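Chapter 6
Patterns That Repeat

Pick up the nearest thing with a pattern on it. A pillowcase will do, or a paper napkin, or the lining of an envelope. Find one small shape, then slide your finger sideways until you meet the same shape again. You have just measured a repeat, and once you have done it a few times you won't be able to stop! I have done it in waiting rooms, on buses and (once) on the back of a stranger's coat.

A repeat is the smallest block of a design that can be copied over and over to fill a surface. Printers in the old mill town of Sirley cut theirs into pear wood, and the size of the block was set by what one person could lift all day. At the Karakaya works the blocks were smaller and the colors brighter, and a tablecloth might need 142 pressings before it went out to dry. You will meet both workshops again in Chapter 9.

Before you start this chapter, you should be able to:
- draw a square grid with a ruler
- trace a shape and turn it over
- tell a slide from a flip

New words: repeat, half-drop, running bond, ground, sprig

Brick and flower are two of the oldest families of pattern, and they get along surprisingly well. Brick is all straight lines and steady rows. Flower patterns hide their grid, sometimes so well that it takes real patience to find it.
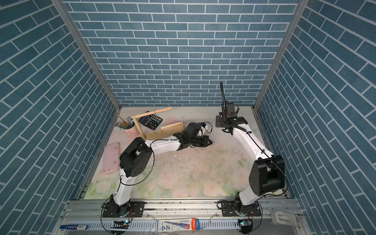 Brick pattern on the walls, roses and leaves on the floor.
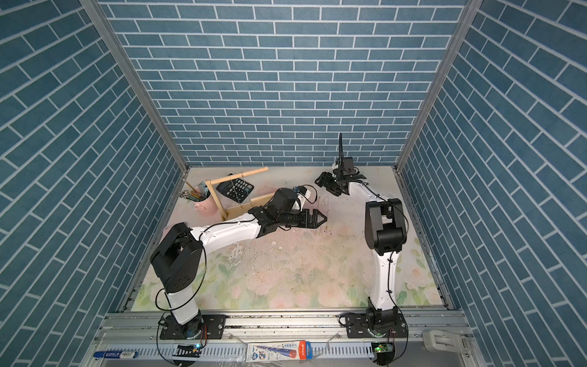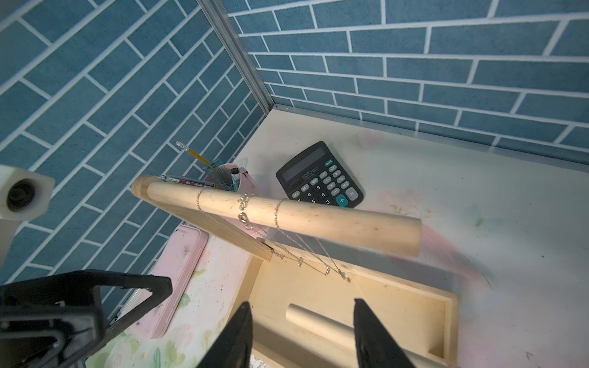 Three thin chains draped over a wooden rod.

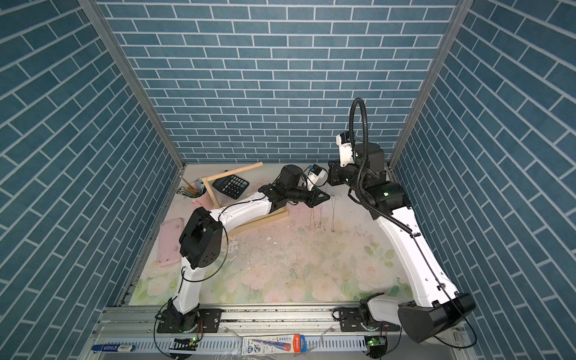

6.1 The Running Bond

Draw a row of rectangles, each twice as long as it is tall. Now draw a second row on top, but shift it over by half a rectangle. Keep going. That shift is the whole secret of the running bond, and it is a lovely thing to draw because it starts looking like a wall by the third row.

Turn your page a quarter turn and the same drawing becomes a half-drop, the layout that wallpaper designers reach for again and again. Gülizar Öztürkmen used it in her Tarner papers, where a single sprig seems to wander all over the wall. Lay tracing paper over one of them and the grid pops right out.

Try it: Make a running bond 30 squares wide on graph paper. Put one leaf in every brick, all facing the same way. Then make a second copy and flip the leaf in every other row. Which one feels busier?

Comments

Hacer Değirmenci
Did the leaf exercise with my evening class and the flipped version won easily. Is the Tarner paper in color in the print edition?

Blagoje Georgiou
My copy has the half-drop drawing on page 57, printed sideways. Took me a minute!

Ozan Çınar
Would love more on sprigs. I never noticed my kitchen curtains were a half-drop until last night.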